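Toy and Puzzle Library, Farnton: progress report to the Skuvbridge Community Fund
Reporting period: February to July

We're pleased to send you our second report, and it is a happy one to write. The sorting bench is in use, the catalogue is nearly done and small blocks are finally going out to families as whole sets.

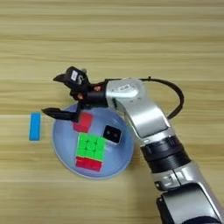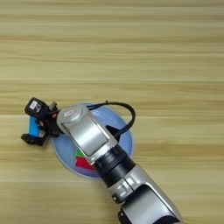 Blue dish, wooden tabletop, small pieces.

Prepared by the Library Coordinator, Farnton Toy and Puzzle Library
For: Grants Officer, Skuvbridge Community Fund

1. Where we are up to

When we applied, our biggest headache was loose pieces. We had tubs of them, mostly donated, and a family could borrow a block set and find half of it missing. Your grant let us set up a proper place to sort and buy storage to match. We have now been through 3,583 loose pieces. Of those, 2,551 have been matched to a set and put back where they belong, which is far better than we had hoped for at this stage!

The method is simple. A small batch goes into a shallow dish, pieces come out by kind and colour, and each lot is checked against the set list before it is bagged. We tried working straight from the big tubs in the first fortnight and gave it up, as the little things kept sinking to the bottom. Puzzle cubes have their own drawer now. They were turning up in nearly every tub, and they are our most requested item with the over-eights.

2. Storage and labels

The Flarora drawer units arrived in April, one month behind schedule, and went along the back wall at Tindall Street. They hold more than we expected. Each drawer has a label with the set name and the number of pieces, in large type, so children can help put things away. They love this part and are stricter than we are.

Catalogue entries stand at 556. We budgeted for fewer, but several of the old mixed boxes turned out to hold two or three separate sets once the colours had been pulled apart.

3. Lending

We recorded 522 loans in the period. Block sets did especially well — one bright rectangular set has hardly been on the shelf since it was completed. Parents have told us they are more willing to borrow small-piece sets now that there is a count on the bag, and returns are coming back tidier too.

4. Still to do

Wooden jigsaws have not been started. We left them until last on purpose, and they will need the bigger table. The dice and counters are sorted but still waiting on containers with lids that young hands can't open; the first ones we bought were too easy and have gone to the craft cupboard. We also want to replace the laminated set lists, which have begun to peel at the corners.

5. Budget

Storage came in slightly under and labels slightly over. With your agreement, we would like to move the difference across to the lidded containers. There are no other changes to the approved budget, and receipts are attached separately.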